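Keeping the footage from a home security camera

Most people fit a doorbell or driveway camera, check it works once and forget it. Then something happens in the street, an officer knocks to ask if you caught anything, and the clip has already been recorded over. A few habits make that less likely.

**Set the clock first.** Cameras drift, and many don't change over in spring and autumn. Compare the time on the picture with your phone every month. If it's wrong, write down by how much before you correct it. The police can work with a clock that is 9 minutes fast as long as they know.

**Find out how long clips are kept.** Look under storage or recording in the app. Our old Wareo unit held 1,517 short clips and then began wiping the earliest. On a windy week with the hedge setting it off, that was gone in days. Narrow the motion zone so it leaves out trees and the road, and the card lasts much longer.

**Save the original.** Don't film the screen with your phone. Use the export button and keep the file exactly as it comes out, with its own name. Make a second copy on a memory stick and put that in a drawer. If you trim a clip to show a neighbour, trim a copy.

**Save more than the incident.** Take the ten minutes before and the ten after. A car going past twice may matter more than the bit you noticed.

**Clean the lens.** A soft dry cloth, once a fortnight. Spiders like the warmth of the night lights, and a web across the front will ruin everything after dark. Brush it off with a dry paintbrush -- no sprays near the housing.

**Make notes while you remember.** Sit down at the table with a hot drink and write the date, the time, what you saw yourself and what you only saw on the recording. Keep those two apart. Add the name of any officer you speak to and the reference number.

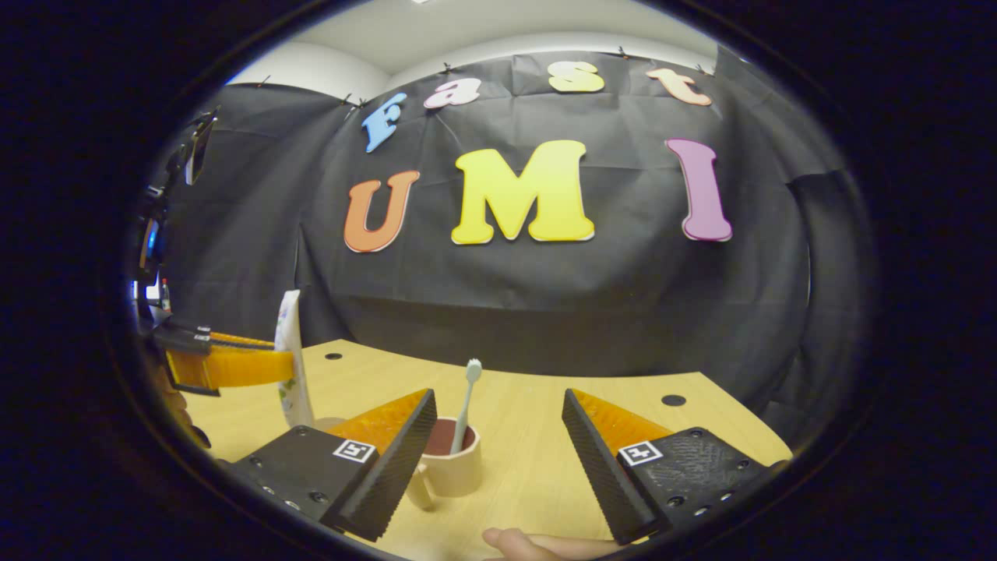 *Mug on the table. Get the notes done before you do anything else.*

**Ask before you post.** Putting a face or a number plate on the local group can cause trouble for a case, and for you if it's the wrong person. Hand the file over first and ask.

**Change the password.** The one printed on the box won't do. Pick a long one, and turn on the login code if the app offers it.

Cards wear out as well. I replace ours every June and write the month on the new one in marker.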